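How to Fit Your First Logistic Regression to Public Health Records

Jun 9, 2022

If you have ever looked at a big public table of hospital visits and wondered what it could tell you, this is the method to learn first. Logistic regression takes a yes-or-no outcome (readmitted or not, say) and gives you a probability for each person. It's old, it's quick, and I still get a little thrill every time a model settles and the numbers start making sense!

I'll work with the Romstead practice file, a teaching table of 1,180 emergency visits with names and addresses stripped out. Any table with one row per visit and a yes-or-no column will do just as well. You'll need a spreadsheet program to look around in and a statistics package to do the fitting. I use Ovska, but the steps are the same everywhere, and only the menu names change.

Step 1. Write your question down first

Mine is: "Given what is known when a patient arrives, how likely is that patient to be back within 30 days?" The words "when a patient arrives" do a lot of work there. They mean that length of stay can't go in the model, however tempting it looks. Go through your columns one at a time and strike out everything that gets filled in after the moment you care about. This mistake has a name, leakage, and it produces gorgeous results that fall apart on real patients.

Step 2. Look at the blanks

Sort each column and see what's missing. In the Romstead file the age column is complete, but the blood pressure column has gaps, mostly for people who came in with something minor. So the gaps aren't random, and dropping those rows would leave you with a sicker crowd than the one you started with. I add a column that says whether the pressure was recorded, then fill the gaps with the median. It's a blunt fix, fine for a first pass. Write down that you did it.

Step 3. Set some rows aside

Before fitting anything, pull 300 rows out at random and save them in a separate file. You won't touch them until Step 6. If the same patient shows up more than once, keep all of that patient's visits on the same side of the split. Set a random seed too, so you can get the same split again in September when you've forgotten everything.

Step 4. Start with a tiny model

Put in one predictor. Just one! Age is a good choice. You'll get an intercept and a coefficient, and the coefficient is on the log-odds scale, which feels strange for the first day or so. Raise e to that number and you have an odds ratio. An odds ratio of 1.03 for age means each extra year multiplies the odds of coming back by 1.03. Odds, mind you - the probability itself moves by a different amount depending on where you start.

Step 5. Add predictors slowly

A handy rule of thumb asks for at least ten outcome events for each predictor. If 100 patients in your fitting rows came back, that allows ten predictors, and I stopped at 9. Watch the coefficients as each new column goes in. If one flips its sign, two of your columns are probably telling the same story, and that's worth a scatterplot before you go on.
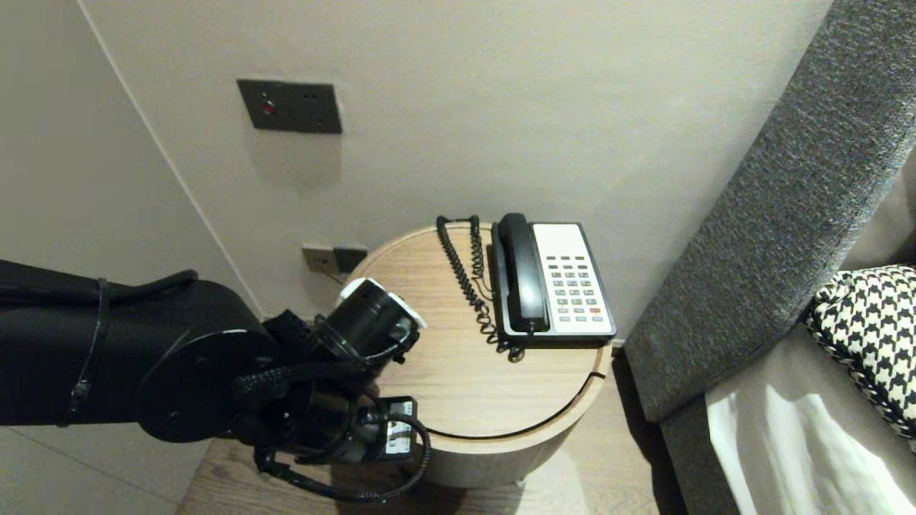
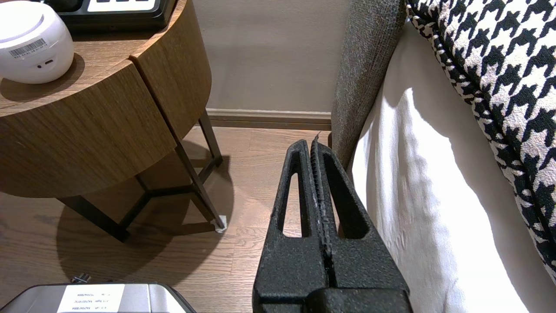 Step 6. Check it on the rows you saved

Now open the file from Step 3 (this is the fun part). Get a predicted probability for every row, sort the rows by it, and cut them into five equal groups. For each group, compare the average prediction with the share who really came back. Plot those five points. If they lie close to the diagonal, your model is well calibrated, and you can take its probabilities fairly seriously.

People often jump straight to accuracy, and it can fool you badly. When only one patient in ten returns, a model that says "no" to everyone is right 90 percent of the time and helps no one. Look at the calibration plot first, then at the area under the ROC curve.

If your points sag below the line at the high end, the model is overconfident for the riskiest patients. Try fewer predictors, or add a small ridge penalty - Ovska has it under Fit, Options. Any time you change the model after looking at the saved rows, though, those rows have stopped being a fair test, and you'll want fresh ones for the final check.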